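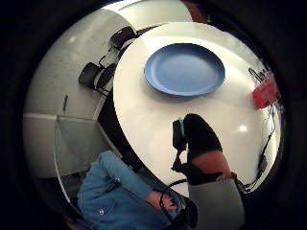
Page last changed: May, by Augustina Ofori

4. Setting up a term of classes

This section covers entering a new term of dance and etiquette classes in Falance, from the first blank term to the point where families can enrol. It assumes that the venue and the teaching staff have already been entered (section 3). If you are copying last year's term, go to 4.6.

4.1 Before you start

You will need:
- an account with the Organiser role
- the hall booking reference
- the list of school years you intend to admit
- the fee per pupil, and any reduced fee for brothers and sisters

Teachers' accounts can view a term but cannot create one.

4.2 Create the term

1. Sign in and open Terms from the left-hand menu.
2. Select New term. A blank form opens.
3. Type a name of no more than 40 letters. The name is printed on invitations and name badges, so avoid internal codes.
4. Choose the venue. The Hadwood site appears twice in the list, once for the main hall and once for the supper room. Ballroom classes belong in the main hall.
5. Enter the hall booking reference in the box beneath the venue.
6. Select Save as draft.

Note: A draft term is hidden from families. It can be deleted at any time without affecting other records.

4.3 Add class groups

Each term must have at least one group. A group is a set of pupils who attend at the same hour.

1. Open the draft term and select Groups, then Add.
2. Enter the start and finish times. Use the 24-hour clock (17:30, not 5.30).
3. Set the lowest and highest school year.
4. Set the number of places. The main hall at Hadwood is limited to 147 persons, including staff and chaperones. Falance does not take staff off this figure for you.
5. Under Pairing, choose Rotate or Fixed. Rotate changes partners after each dance and is the usual setting for beginners. Fixed keeps the same partners for the whole session.
6. Select Save group. Repeat for each further group.

Caution: Changing the pairing setting after the first class erases the partner history for that group. It cannot be restored from the Terms page.

Leave a gap of at least 15 minutes between groups that share a room. The system accepts back-to-back times but shows an amber mark beside them - this is a warning only and does not stop you saving.

4.4 Add the dinner session

The table manners session, if you run one, is entered as an event and does not count as a class.

1. Select Events, then Add event.
2. Set the type to Seated meal.
3. Choose the supper room.
4. Enter the number of seats at each table. Seating cards are grouped by this figure.
5. Tick Ask for dietary needs. The question is then added to the enrolment form.
6. If the meal is supplied by Desjardins, choose them from the caterer list. For any other caterer, type the name and an email address.
7. Select Save event.

Note: Dietary answers are sent to the caterer when enrolment closes. Answers changed after that point must be passed on by hand.

4.5 Fees and opening enrolment

1. Open Fees and enter the full fee, then the reduced fee if there is one.
2. Choose a payment plan. Plan 1 takes the full fee at enrolment. Plan 2 takes half at enrolment and half before the third class.
3. Select Preview and read the form through as a parent would see it.
4. Select Open enrolment and confirm.

Once the first family has enrolled, the fee boxes are locked. To correct a fee after this, close enrolment, issue a credit from the Accounts page and open enrolment again.

Payments are handled through Skullel. If error 3391 appears when you open enrolment, the link to your Skullel account has lapsed. Go to Settings, Payments, Renew link, and repeat step 4. Error 576 means that a group has no teacher. Open the group, assign one and save.

4.6 Copying an earlier term

1. In Terms, find the earlier term and select Copy.
2. Enter the new name and the first class date.
3. Check every group. Times and places are copied, but teachers and booking references are not.
4. Continue from 4.4.

Pupils are never copied. To invite last year's families, see section 6, Invitations and reply cards.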